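Teaching by Hand Deserves a Place in the Budget

Public discussion of household robots tends to fix on the machine. Far less is said about the people who show it what to do, and the neglect has practical results. Programs are funded for motors and computing, and the hours of demonstration that follow are treated as a minor expense. In the view of this office, that order of priorities should be reversed.

A person who folds clothing at home has made a great many small decisions by the time the sleeves are straight. Very few of these decisions can be written down. They can, however, be performed with a tool in each hand, and a recording of the performance can serve as the lesson.

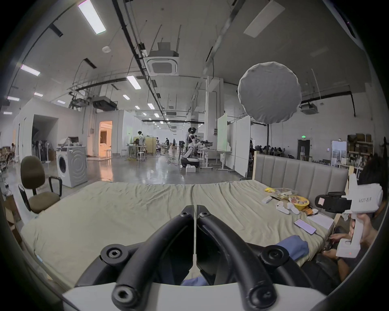

A gripper held over the bed, with the hall beyond.

Remote control has its supporters, among them our colleague Gholamreza Salehi, who argued in November that an operator driving the robot's own arms will never ask for a motion those arms cannot make. The point is sound. Yet remote operation is slow to learn, and it ties each lesson to one costly machine. Hand-held grippers allow an ordinary adult to begin useful work after a short introduction. Our Fuvness trial accepted 455 demonstrations from new staff under this method, against a target of 2,000 for the full program.
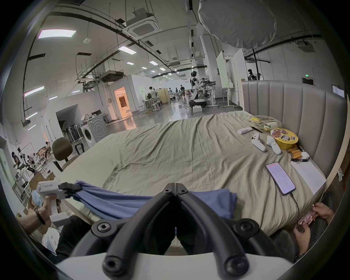
Arow Center, Office of Applied Robotics

Cloth is the proper test of either method. A box keeps its shape when it is lifted, while a shirt takes a new one each time. Jamshid Shahbazi, who drafted our training guide, has asked that demonstrators never tidy a garment in secret before they begin. A robot taught only on neat shirts will be of little help to a family whose laundry is heaped on the bed.

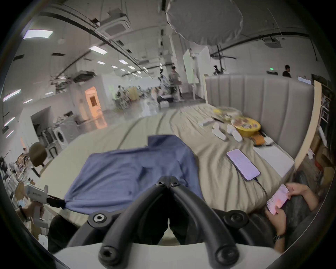
A blue shirt on the bed, one corner held in a gripper.

We would add a caution about fatigue. Demonstrators who are hurried begin to take shortcuts, and the shortcuts enter the record along with everything else. The Sadeghi workshop limits each person to two sessions a day, and we recommend that other groups adopt the same limit. Pay should be set by the hour and never by the piece. Reviewers should also be free to keep a failed attempt when the recovery from it is instructive, a practice the team at Urnia has followed for nine months with our full support. 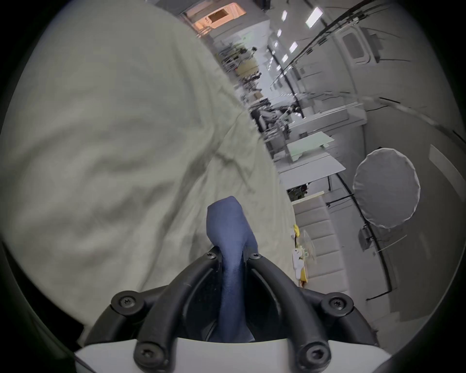

Should remote control be given up altogether?
Our advice is to keep it for the later stages, when a robot already performs most of a task and needs correction in its own body. Early lessons are better given by hand.

Funding bodies will review their equipment rules in the coming year. We ask that demonstration be entered as a cost of its own, with wages, training and rest periods stated in full.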